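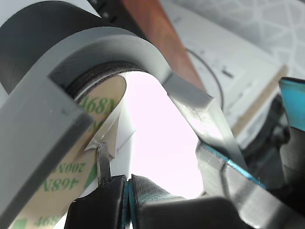
OLTPORT, July – Joshi has released version 3 of Wusik, its motion planning software for robots that handle tape, film and other thin materials. The new version plans contact at the fingertip and adjusts the path as the material bends. On adhesive transfer tape with a printed liner, a slender pin on the gripper touches or nearly touches the underside of the film's folded flap, where it peels away from the roll. Wusik 3 tracks that corner at 1,000 updates per second.

The release was tested on 367 rolls at the company's Clullilmont site. It supports 8 gripper models and includes a new path editor. Current license holders can download it at no charge from their Joshi account.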